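Ticket 247: Weiße Tischplatte, Bleistiftspuren und Papier, das nicht liegen bleibt
Status: gelöst (mit Restfrage)
Eröffnet am 1. Juli 2022 von Amber Prins
Bereich: Möbel und Oberflächen
Produkt: Tischplatte Lakitz, weiß

Hallo zusammen,

ich schreibe hier einfach mal alles der Reihe nach rein, auch wenn es etwas länger wird, denn beim letzten Mal hat mir der Support von Wouters drei Rückfragen geschickt, die ich mir mit einem ordentlichen Ticket hätte sparen können. Also: Ich habe die weiße Lakitz-Platte seit dem Frühjahr und benutze sie fast nur zum Zeichnen von Rastern. Ja, Raster! Ich entwerfe kleine Legespiele und Aufkleberbögen, und dafür brauche ich Kästchen, immer wieder Kästchen, von Hand mit Bleistift und Lineal. Gedruckte Vorlagen mag ich nicht, die Linien sind mir zu hart.

Problem eins: Das Papier rutscht. Sobald ich das Lineal anlege und ein bisschen Druck gebe, wandert der ganze Bogen ein Stückchen mit, und dann stimmt die nächste Linie nicht mehr. Bei einem einzelnen Strich sieht man das kaum, aber über mehrere Spalten schiebt es sich auf, und am Ende habe ich links hübsche Quadrate und rechts so komische Rauten.

Problem zwei: Auf der Platte bleiben graue Schatten, dort, wo die Papierkante lag und ich mit dem Bleistift drübergefahren bin. Mit dem trockenen Tuch verschmiere ich sie nur.

Was ich schon probiert habe:

Malerkrepp an allen vier Ecken. Hält super, reißt aber beim Abziehen die Ecken auf, weil mein Papier so dünn ist. Zwei Bögen ruiniert, danach aufgegeben.

Schreibtischunterlage aus Kunststoff. Nichts rutscht mehr, aber der Stift sinkt ein und die Linien werden wellig. Außerdem drückt sich das Muster der Unterlage durch, das hat mich wahnsinnig gemacht.

Zwei Marmeladengläser als Gewichte. Geht! Nur stoße ich mit dem Lineal dauernd dagegen.

Radiergummi direkt auf der Platte. Nimmt etwas weg, hinterlässt aber Krümel, die dann unter dem nächsten Bogen liegen (und dann hat man eine Beule mitten im Kästchen, wunderbar).

Nachtrag, gleicher Abend

Ich habe noch mal in Ruhe getestet und diesmal mitgeschrieben. Platte einmal nebelfeucht abgewischt, mit einem weichen Tuch nachgetrocknet, dann 30 Minuten gewartet. Danach das Papier aufgelegt und glatt gestrichen. Es rutscht deutlich weniger! Ich vermute, dass vorher ein feiner Film von Handcreme oder Pflegemittel drauf war. Ich hatte nämlich diese Politur von Tarnunix benutzt, die für Küchenfronten gedacht ist, und die macht halt alles schön glatt. Zu glatt.

Für den Test habe ich mich auf kleine Raster beschränkt, vier Reihen, fünf Spalten, mehr brauche ich zum Prüfen nicht. Die Linien ziehe ich ganz dünn. Das Papier ist dieses leicht durchscheinende, das sich an den Ecken gern mal knautscht, also genau die Sorte, die mir vorher immer weggelaufen ist.
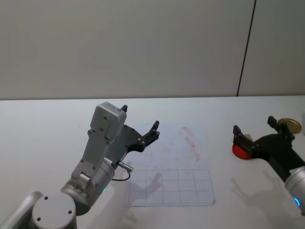 Welches Papier eignet sich für handgezeichnete Raster auf einer glatten Tischplatte?

Am einfachsten geht es mit etwas festerem, leicht rauem Zeichenpapier, denn das haftet besser und bleibt an den Ecken flach. Dünne Bögen funktionieren auch, wenn die Platte sauber und fettfrei ist und man ein zweites Blatt darunterlegt.

Das mit dem zweiten Blatt hat mir übrigens der Support geschrieben, und ich war erst skeptisch, weil zwei lose Blätter ja theoretisch doppelt rutschen können. Tun sie bei mir aber nicht. Papier auf Papier hält erstaunlich gut, und der Stift läuft weicher.

Antwort vom Support Wouters (eingefügt, damit alles zusammensteht)

"Hallo Frau Prins, danke für die ausführliche Schilderung. Bitte verwenden Sie auf der Lakitz-Platte keine Politur mit Wachs- oder Silikonanteil. Den vorhandenen Film bekommen Sie mit lauwarmem Wasser und einem Tropfen Spülmittel herunter, eventuell in zwei Durchgängen. Graphitspuren bitte nicht trocken reiben. Melden Sie sich gern, falls Schatten zurückbleiben."

Meine Rückmeldung dazu

Zwei Durchgänge gemacht, der zweite war auch nötig. Beim ersten war das Tuch hinterher ganz leicht schmierig, beim zweiten nicht mehr. Die grauen Schatten sind bis auf eine Stelle weg, und diese eine Stelle sieht man nur, wenn das Licht flach von der Seite kommt. Damit kann ich leben. Vielleicht ist das auch gar kein Graphit, da stand mal eine Tasse.

Was ich außerdem umgestellt habe:

Bleistift: von weich auf H gewechselt. Die Linien sind heller, schmieren dafür kaum noch. Wer gern kräftige Striche hat, wird das vielleicht hassen, ich mag's.

Lineal: auf die Unterseite habe ich einen schmalen Streifen Korkpapier geklebt, den Kleber und den Kork gab es bei Jikivside im Bastelregal. Seitdem wandert auch das Lineal nicht mehr, und ich ärgere mich, dass ich da nicht früher draufgekommen bin.

Reihenfolge: erst alle Längslinien, dann den Bogen NICHT drehen, sondern selbst um den Tisch gehen. Klingt albern, aber jedes Drehen war bei mir eine neue Gelegenheit für Verschiebungen.

Abstände: ich setze alle Punkte am Rand vorher und ziehe erst dann. Früher habe ich von Linie zu Linie gemessen, und da summiert sich natürlich jeder halbe Millimeter.

Ergebnis nach 11 Bögen: neun davon sind so, dass ich sie weiterverwende. Die anderen zwei hatten eine schiefe Linie, und da war ganz klar ich schuld und nicht der Tisch (Telefon klingelt, Hand zuckt, ihr kennt das!).

Offene Frage an euch: Hat jemand die Platte schon mal mattieren lassen oder eine matte Folie aufgezogen? Wouters schreibt, dass im August eine matte Variante kommen soll, aber ich möchte nur ungern eine komplette Platte tauschen, die ansonsten völlig in Ordnung ist. Falls jemand Erfahrung mit Folie hat: Wirft die an den Kanten Blasen? Und drückt sich der Bleistift durch, so wie bei meiner Unterlage?

Ich lasse das Ticket auf gelöst stehen, schaue aber weiter rein. Die Politur habe ich an meine Schwester weitergegeben, die hat Küchenfronten.

Viele Grüße
Amber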